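Imov Replacement Finger Pads, Type 2

Spare pads for the Imov hand-held gripper and the matching Reltivau wrist mount. Sold as a set of 4 with screws.

Service notice: pads shipped before November can peel at the lower corner. Once the corner lifts, the grip slips on narrow handles – brushes, spatulas, toothbrushes – and the object turns or drops. We have had 13 reports, most from users past 3,000 closures. In two of them the loose pad caught in the linkage and jammed the fingers shut.

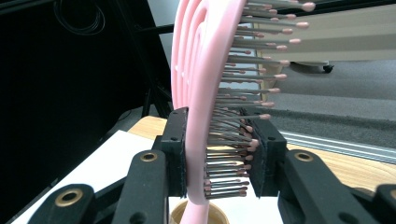

Type 2 pads are held by screws as well as adhesive. They fit the existing holes, so no drilling is needed. Change both fingers at the same time. A new pad facing a worn one will pull the object to one side.

If the fingers jam on a wrist mount, cut power before you reach in. Do not pry them apart with a screwdriver. The arms will snap back when they come free.

Free to owners of affected grippers. Send your serial number to Thaler Spares. Orders in by noon Wednesday ship the same week. Not for use with Filuletti fingers – the hole spacing is different.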